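Stop Chasing Grip Force

Léonie Royer
2019-11-03

Most of the hand-held grippers that come through our shared workshop are overbuilt in the jaw and underbuilt at the pad. I have made this mistake on 3 of my own builds, so I am not writing from a high position. The pattern is consistent enough that I think it deserves an argument.

A typical builder spends the first month on the linkage. The arms get thicker, the pivots get bushings, the trigger ratio gets revised. Then the builder cuts two strips of whatever rubber is in the drawer, glues them to the fingers and calls the tool finished. The strip is the only part of the tool that touches the work. It gets ten minutes.

My position is that the order should be reversed. Pick the pad first, measure what it does against the objects you care about, and size the linkage from that number.

The arithmetic is not difficult. Holding an object between two flat pads takes a normal force equal to its weight divided by twice the friction coefficient, plus a margin. For a 700 gram object and a coefficient of 0.4, that comes to a little under 9 newtons per side before margin. Raise the coefficient to 0.8 and the requirement halves. Getting that second result from the linkage means more mechanical advantage, which costs travel, or more effort at the trigger, which costs the operator's hand. Getting it from the pad means a different sheet of material.

The usual objection is that soft, high-friction pads wear out. They do. Elīna Adomaitis, who built the Flestura gripper on the bench next to mine, has made this case to me at length, and her hard pads do outlast my soft ones. I accept the wear figures and reject the conclusion. A worn pad is a consumable. A linkage that is too heavy to hold for an afternoon is a design fault, and you will carry it until you rebuild the tool.

What I do not accept is glue as the only means of attachment. Adhesive on a flat face is loaded in shear every time the jaw closes on something, and the top edge of the pad is where peeling tends to begin. Once an edge has lifted, dust gets under it and the bond does not recover if you press it back down. 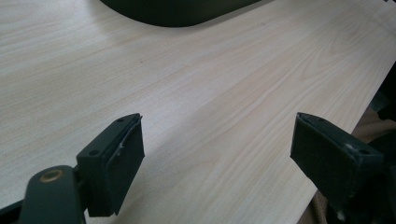

Gripper fingers on the bench. The edge of the left pad looks slightly lifted; both blocks have two screw holes in the top face.

I would look at that edge before I looked at anything in the jaw. The pivot ring on the arm is a nice piece of brass, and it is the part visitors ask about. It has very little to do with whether a mug stays put.

My current fix is dull. The pad is bonded to a thin backing plate, the plate sits in a shallow pocket in the finger, and the pocket takes the shear. Replacing a pad on the Pririx, my present build, takes 4 minutes. On the version before it, I scraped old adhesive with a razor blade for most of an evening in June and rounded one of the faces doing it.

Two further points, both minor.

First, test on the surfaces you have. I keep a log for each pad material, and the 13 entries so far disagree with the supplier sheets often enough that I no longer read the sheets. Skin oil and fine sawdust change the result more than the choice between two similar rubbers. Wipe the pads, test, then leave them dirty and test again. Design for the second number.

Second, make the fingers removable and agree on a hole spacing. Our workshop never has. Elīna's fingers do not fit my arms, mine do not fit the Batodness frame in the corner, and every comparison between pads therefore becomes a comparison between whole tools. I have proposed a common spacing twice. The drawing is pinned up by the drill press and I will cut a set of blank fingers to it for anyone who brings their own stock.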